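2024-12-06

The low cabinet

Karine Sawatzky has decided that the cabinet is going to solve everything. I have worked here long enough to have seen four things solve everything, and one of those was a label printer. So I came in this morning in a poor mood about furniture, and I'm writing this down while I still have it.

The background, for when I read this back and have forgotten. In May we were told the paper files from the Wimholm job would be scanned and gone by summer. They were not scanned. They sat in boxes along the wall by the window, and people put their coats on them, and then their lunch. Somebody worked out that we'd been charged 946 dollars for scanning on a trial batch, and that was the end of scanning. After that came the cabinet. It is a Drirnau, or a Grivden sold under the Drirnau name, depending on which page of the invoice you believe. The invoice says 1101 with delivery. I looked up the same thing without delivery and I don't want to talk about it.

I'll be fair. It's the right height to go in front of the desks, and it doesn't block any light. The color is that light beige wood-grain finish that every office in the world has agreed on, and it looks all right against the gray carpet. The top is a good wide slab. I give it two weeks before the top is where everything lives and the inside is where things go to be forgotten. Karine says we're going to have a rule about the top. We had a rule about the boxes.

What bothers me is the doors. I spent a good part of the morning crouched down there opening and shutting them, and Normand Cloutier walked by with his coffee and asked if I'd lost something. I said I was testing. He said testing what, and I didn't have much of an answer. The middle door does not want to stay shut. I push it, it sits there, I turn around, and it has drifted. Karine's view is that it needs to settle. I have never known a door to settle into being a better door.
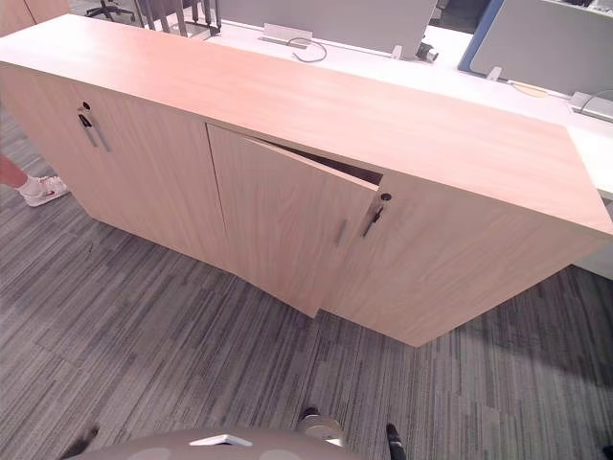
The keys

The keys are in the locks, black ones, just sitting there, and this was the real argument of the day. Karine wants them left in so that anyone can get at the files. I asked what the locks were for, in that case. She said they came with it. Normand thinks we should lock it at night and keep the keys in his drawer, except his drawer doesn't lock, so we would be protecting the Wimholm papers with a drawer of pens and soup packets. I said so and it didn't go over well.

My own opinion is that somebody is going to catch a knee or a bag strap on one of those keys. They stick out. You wouldn't notice walking past with your arms full, and everyone who goes to that cabinet is going to have their arms full. I was told I was being negative. I probably was.

We did get some of it loaded after lunch. Karine had printed a list of 107 folders in the order she wanted them, and the order made sense up to the point where the Caron folders started, which are fatter than the rest and don't like to stand up. Those went in flat at the bottom, on top of each other, so if you want the lowest one you have to lift out the others. I pointed at this and said nothing, and I think that was worse. She moved them. Then she moved them back.

By four we had seven boxes flattened by the elevator and the wall by the window was clear for the first time since spring. I admit I liked that. There's a pale stripe on the paint where the boxes stood. Normand stood and looked at it for a while and said we could put a plant there, and I said we could put a label printer there.

Still to do: the rest of the Caron folders, ask the delivery people about the hinge, find out who threw away the instructions. Karine says it wasn't her. Call them before ten, they stop answering after that.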